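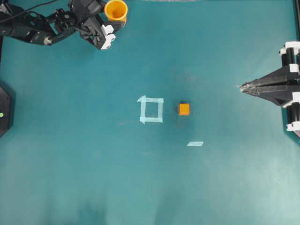
*Teal work surface, with a black robot arm reaching in at the upper left.*

**Cakthorpe Folk Dance Weekend – September planning meeting**

We got going at 7:10, a little behind time, as so many people were catching up over Hinata Fukuda's plum cake (thank you, Hinata – the plate went home empty). Hinata chaired. The notes from last time were read and accepted with one fix: the Saturday caller's workshop is for beginners, and I had put it down as advanced. My apologies to anyone who got a fright.

**Hall.** We have Postma Hall for both nights. The rental comes to $295 a night if we sweep up ourselves, and everyone was happy to do that again. The floor has been refinished and we've been asked, very kindly, to keep street shoes off it.

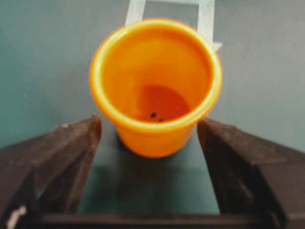

There was a good long talk about where people would leave their boots, and we settled on the side hallway with a couple of old rugs put down. Bring one if you have one you don't mind getting muddy.

**Money.** The account stands at $3,095, which is a comfortable place to be before ticket sales open. Weekend tickets will be capped at 200, the same as last year. We agreed to hold the price, although the bands do cost more now, and to look at it again in the spring.

**Music.** Skudholm has said yes for Saturday night, to real cheers around the room. Cimulier would love to play the Sunday afternoon but need to be on the road by 4:30, so the closing waltz moves up half an hour.

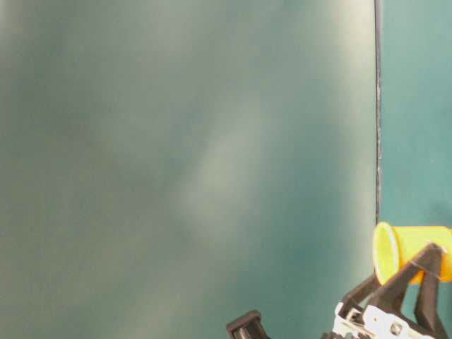 *Blurred gray-green and teal, with a dark line toward the right.*

**Supper.** Potluck on Saturday, as ever. Last year we had a great many desserts and one lonely pot of chili, so the sign-up sheet will have a column for main dishes at the top. We'll borrow 80 folding chairs from the school.

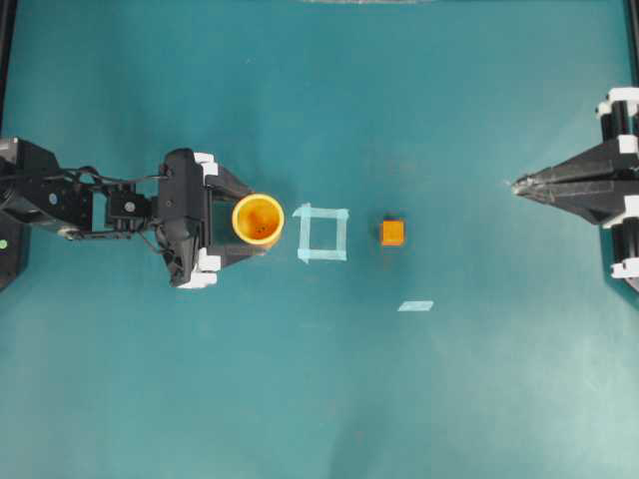

Someone has to fetch them before noon, and a pickup would be a big help. Hinata will call the school to ask which door to use.

**Next meeting.** Same room, 7:00. Please bring ideas for the children's hour, which we ran out of time for. We finished up at 8:50.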